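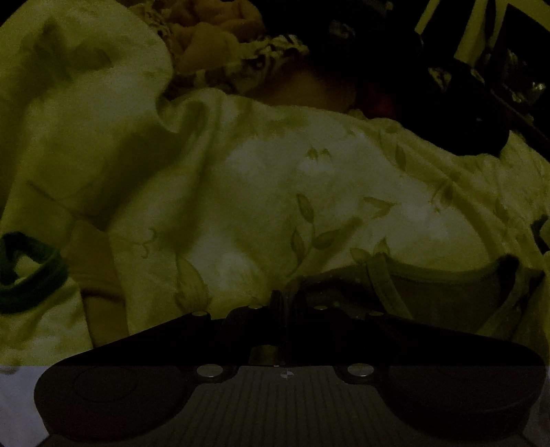 Bedding at home, under a large pale comforter.

Trade fairs should show bedding in the dark

42 shares | 18 comments

I have been buying bed linen and comforters for independent stores long enough to have a settled routine at trade fairs. I walk the hall once without stopping, eat something bad, and then go back to the booths I marked on the plan. At the Hatstead home textiles fair in June I had 22 booths marked. By the end of the second day I had been to all of them, and I could have told you a great deal about color and almost nothing about how any of the products would be to sleep under.

My argument is simple. Home textile fairs are set up to sell bedding as something to look at, and the buyers go along with it. Customers then buy on looks and return on feel. The fairs could do something about this at a fairly low cost, and they should.

Start with the lighting. A booth at Hatstead comes with a standard package of overhead spots, and most exhibitors pay for more. Everything is lit like jewelry. A white sateen comforter cover under that much light looks wonderful, and a brushed cotton one next to it looks dull. At home the difference mostly disappears. People see their bedding in the morning when they are in a hurry and at night by a lamp, and for the rest of the time the lights are off and their eyes are closed.

Then there is the way beds are dressed. The display bed at a fair usually has two sheets, a comforter filled above its normal weight so it stands up, a throw, and more pillows than anyone could sleep with. The comforter has been steamed. Often it is pinned at the back of the mattress. I once asked to lift the corner of one and was told politely that it had taken most of the morning to get it right. I understand that, because I have dressed windows myself. But I was there to place an order for 58 of that comforter, and I placed it on the strength of a swatch card and a spec sheet.

The spec sheet does not settle the matter either. Thread count is still printed in the biggest type, and it is a poor guide once you get past the cheap end. Fill weight is more useful, but it tells you little about how the fill is held in place, and shifting fill is the complaint I hear most from the stores. Shell noise is not listed anywhere. Some down-proof cottons crackle every time the sleeper turns over, and customers bring those back within the month. I have never seen a manufacturer mention it, good or bad.

To be fair, some exhibitors try. Lovix, which had a mid-sized booth near the east doors this year, put out an undressed bed with a single comforter on it and let people handle it as much as they liked. By the afternoon it looked terrible. It was creased and lumpy, and one pillow had ended up on the floor. It was also the most useful thing in the hall for me, because I could see what the fabric did after several hours of being pulled about. I noticed that plenty of visitors walked past it to get to the smart display on the other side of the aisle. I don't blame them much. We are trained to do that.

The smaller show at Edgate did better a couple of years ago. The organizers there gave over a side room to what they called a rest area. It had six beds, low light, and carpet to cut the noise from the hall. Exhibitors paid a small fee to have a product on one of the beds for half a day. You took off your shoes and lay down. Most people stayed a few minutes, which is enough to find out if a shell is noisy and whether a comforter drapes around the shoulders or sits on top of you like a lid. I changed two orders after being in that room. The following year the space was used for a digital printing exhibit, and the rest area has not come back.

I have put this case to other buyers, and the usual objections are hygiene, time and embarrassment. Hygiene is real, but a fresh flat sheet and a washable cover between visitors would handle it, as mattress stores have known for years. Time I don't accept. We will happily sit through a long presentation on next spring's palette, so we can spare five minutes to lie down. Embarrassment I have more sympathy with. Nobody wants a supplier standing at the foot of the bed while they are in it. Put the beds in a separate room, with an attendant from the organizers and no sales staff, and most of that goes away.

A harder objection comes from the suppliers. They say the end customer buys from a photo, so a buyer should choose from roughly the same view. There is something to this. If a cover does not look good in a catalog, it will not sell, however pleasant it is at three in the morning. But the photo only makes the first sale. The Roy line of quilted comforters photographs badly, with a flat surface and a limited range of colors, and it is the line my stores reorder most often. The people who own one come back for a second for the spare room. The prettier lines sell fast in their first season and then we mark them down.

So here is what I would ask of the Hatstead organizers before the next edition. Set aside one quiet room with the lights turned low. Let exhibitors enter one product each, dressed the way a person would dress a bed at home, with nothing pinned. Ask for the fill type, the fill weight and the washing instructions on a plain card, and leave the thread count for the booth. Run it for the whole fair so that people can go back a second time after they have seen everything else.

Buyers have a part in this too. We can ask for a full-size sample before committing to a large order, and we can sleep under it for a week, through at least one wash. Some suppliers will charge for the sample. I now pay it and put it down as a cost of the order. It is a good deal cheaper than the returns.

18 comments | Share this article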